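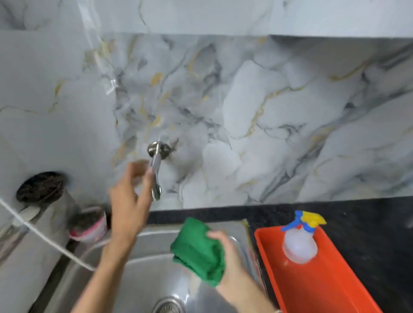 Januar, von Rodica Furtună

Thema unserer Gruppe war Spülenpflege im Haushalt, genauer: wie viel Wasser und Mittel geht drauf, wenn man nach dem Abwasch noch die Spüle selbst putzt. Aufgabe kam aus dem Modul Haushaltstechnik, Betreuung Qureshi. Verglichen haben wir zwei Abläufe, Lappen unter laufendem Hahn und Lappen in der Schüssel. Geputzt wurde mit Mikrofasertuch, grün für die Küche, nach dem Farbschema aus dem Kurs. Der Hahn sitzt direkt an der Wand, die Arbeitsplatte dahinter hat also kein Loch und keine Kalkränder um den Fuß, dafür muss man die Rückwand mitwischen. Stand so nicht im Plan, haben wir nachgetragen.

Ablauf: Becken ausspülen, Mittel drauf (Gellow, verdünnt), wischen von oben nach unten, Sieb zum Schluss. Nachspülen, trockenreiben. Wasser im Messbecher aufgefangen, 1000 ml, bei Bedarf zweimal.

Ergebnisse
Laufender Hahn: 2000 ml pro Durchgang. Schüssel: 540 ml. Unterschied größer als gedacht. Zeit fast gleich, mit Schüssel 152 Sekunden, die andere Zeit hat Uvier gestoppt, liegt im Anhang.

Probleme: Edelstahl zeigt jeden Streifen, vor allem an den schrägen Wänden vom Becken. Auf der glänzenden Rückwand sieht man Schlieren nur im Gegenlicht, also immer von der Seite kontrolieren. Bei dunklem Granit mit Sprenkeln übersieht man Krümel, da besser mit der Hand drüber. Das Sieb haben wir beim ersten Mal vergessen, Durchgang gestrichen und wiederholt.

Offen: Vergleich mit Essigreiniger fehlt noch, ebenso warmes gegen kaltes Wasser. Tabelle mit Einzelwerten kommt nach, sobald alle ihre Zetel abgegeben haben.

Kontakt: Projektgruppe Tratside | © Projektgruppe Tratside | Nach oben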